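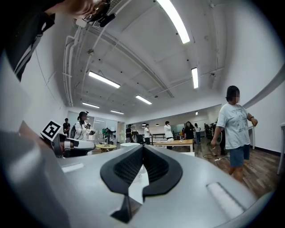
August, written up after the 4 p.m. call. Placement scheme for the graduate students, second go at a plan. Clivance will host two of ours at their Sustcombe plots for a week and want to know by the end of the month what the students are meant to learn there. Fair question. Last year's answer was "exposure to industry", and I still can't say what that meant. Mei wants them to lay out a small herbicide trial themselves, tags and all, with the tags printed as blocky black-and-white squares like the one near the tip of the gripper finger, so a phone can pick them up. I'd take a plot number in pencil on a plastic stake. Pencil survives rain, and I have not met the phone that does.

Money. Clivance have offered 3,496 towards travel and lodging, and Primo says the department can round it up to 4,000. He has said that sort of thing before. Until it is in writing I am planning on 3,496, and the hire car comes out first if it doesn't turn up.

Applications: 6 in. Read them all over lunch. Severin and I scored separately and compared afterwards. We agreed on the top one and on very little else. My doubt is the scoring sheet, which gives as many marks for the supervisor's letter as for the student's own statement. All the letters say the student is outstanding. I would drop the letter to a yes/no and put the marks on "what would you do with the week". Severin thinks this favours people who write well. It probably does – so did the old sheet.

Vasylyna went on the last one, so rang her. She said the spray shed morning was the best part and the evening talks could go. She spent most of one day in a van between sites. Also nobody had told the students to bring their own boots, and the spares were all one size. Put boots on the joining letter.

Trial idea, if we do it: black-grass in winter wheat stubble, stale seedbed against no stale seedbed, untreated strip down the middle. Illia points out that a week is too short to see anything die. He's right, and I don't think photos posted on to the students three weeks later fix that. Option: have Sustcombe spray one set of plots before they arrive, so there is something to score. The students then score blind, and we find out how far apart two people's "per cent control" really is. More useful than another tour, in my view. Mei not convinced.

The Domik recording app came up again. Vakulenko's group like it. I asked what happens with no signal in the field and didn't get an answer. Paper sheets for now, app alongside if someone wants to run it.

To do:
Primo – the top-up, in writing
Severin – redo score sheet, send round before we rescore
Illia – ask Sustcombe if they can pre-spray, and with what
Me – joining letter, boots, chase Clivance about who insures the students on site (asked twice)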